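Snack drawer, round two
May 5, 2019

I finally got to the snack drawer. It is the deep one to the left of the stove, and it has been bothering me since we moved the cereal out of it. The drawer sticks if anything stands taller than the front panel, and something always did. Mostly it was boxes. A box with one granola bar in it takes up the same room as a full one.

I pulled everything out and put it on the floor by the back door, then wiped the drawer with dish soap and warm water. There was a layer of crumbs and sesame seeds in the back corners. I also found a birthday candle and the key to the old bike lock, so that is solved.

The liner was a roll of the Mernska ribbed kind, left over from the bathroom. I had 140 centimeters of it and needed less than half. It cuts fine with kitchen scissors if you follow one of the ribs. I did not glue it or tape it. Last time I used double-sided tape in a drawer I spent an evening getting it off again.

For dividers I used two of the low Stemstead bins, the ones without handles. They are a little shorter than the drawer is deep, which leaves a strip at the back. I put the spare bag clips there. I looked at adjustable dividers too, the spring-loaded ones, but they need a flat wall on both sides and our drawer has a screw head sticking out.

Then I did the sorting. Crackers went back to the shelf over the counter, where they used to be. Nuts went in jars. The dried mango had gone hard and I threw it out. Microwave popcorn was the thing I had been putting off, because we buy it in multipacks and it ends up in three different places. Some was in the drawer, some was on top of the fridge, and there was more in the hall closet behind the paper towels. 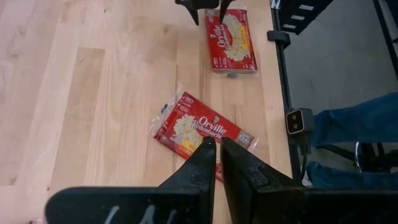
Popcorn bags are a good shape for a drawer once they are out of the carton. They are flat, and they stand on edge like file folders if there is something to lean on. I leave the plastic on until we are ready to pop one. The only thing you lose with the carton is the date, so I write it on a piece of masking tape and stick it to the front of the bin. When I buy more, the new ones go in behind.

I tried laying them flat first. It looked neater, but then the kids take from the top and the bottom ones never get eaten. On edge, they pull from the front. It has been two weeks since I tested this with the oatmeal packets and it held up - even with people in a hurry before school.

The second bin has granola bars, fruit leather and the small bags of pretzels. I was going to split those up further and decided against it. I would have to keep it up, and I know I won't.

What did not go back in: the Lukumay tea sampler, which belongs with the tea, a bag of marshmallows that had turned into one marshmallow, and the popcorn salt. The salt is now in the spice rack. I keep reaching for it in the old spot.

The drawer closes all the way now. It still squeaks on the right side, and I think the runner needs cleaning. I took it off the track and looked at it but didn't have anything on hand except cooking oil, and I am not putting cooking oil on it.

Next is the cabinet under the sink, which I am less excited about. There is a slow drip at the shutoff valve and I want that fixed before I line anything. If anybody has used the Zamham pull-out rack in a cabinet with a garbage disposal, let me know if it cleared the pipe. The measurements on the package leave that part out.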